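Water tariffs and the Kulden inquiry
Speaker notes, residents' forum, Wednesday, February 11, 2026

Start with the bill. Hold it up. Wait for the groans, they always come.

Tariff went up 35 percent in December. The notice was posted on the door of the Kulden district office, which was closed for the holidays. Pause here.

People marched from the Vanhove bridge to the ministry annex. Police had closed the annex street by noon and made 43 arrests. Most were released without charge, and without their phones.

The inquiry: 1,503 written complaints handed in. The ministry says it has read them "in full." Replies sent so far: one, a request to resubmit in triplicate.

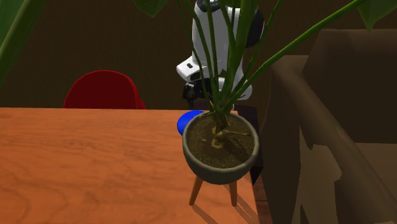 Next, compensation. Shopkeepers in Clivov were promised 4,000 each for broken windows. The form asks for a receipt for the original window. One shop dates from before the ministry did. Don't rush this bit.

If someone asks about the Kumis contract, say what we know: Kumis runs the meters, the contract is sealed, and the seal is apparently the best-maintained part of the water system.

What we're asking for: open hearings, a date for them, and the phones back.

Sign-up sheet is by the door. Bring own pens, the hall's are chained to the desk.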